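4.3 Fehlgriffe ohne Objekt

Jetzt zu dem Fehler, der mich im April fast zwei Wochen gekostet hat. Von 900 simulierten Episoden in Rulludness brachen 19 ab, weil die Policy den Greifer zielstrebig ins Leere schickte. Ich hatte erst die Kollisionsprüfung im Verdacht (die ist bei uns immer verdächtig!), aber Danica Berisha meinte nach einem Blick in die Logs ganz trocken: Schau dir mal den Schatten an. Also habe ich mir die Bilder der Handkamera vorgenommen, Episode für Episode, und in Episode 556 bin ich hängen geblieben.
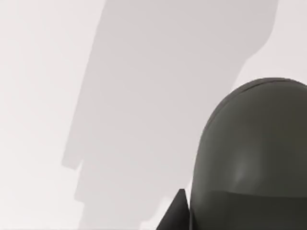

Abb. 6: Simulierte Ansicht aus Episode 556. Schatten mit gestuftem Umriss auf heller Fläche, rechts unten das Greifergehäuse.

So ein Schatten hat für unser Segmentierungsnetz offenbar genug Kante, um als Objekt durchzugehen, vor allem links, wo der Umriss in Stufen springt. Ich habe die Maske dann testweise von Hand gelöscht, und der Fehlgriff blieb aus. Eleni Obradović hat das mit 30 neuen Startposen wiederholt, mit demselben Ergebnis. Ob weichere Lichtquellen allein schon reichen, wissen wir noch nicht, die Läufe dazu stehen in Abschnitt 4.4.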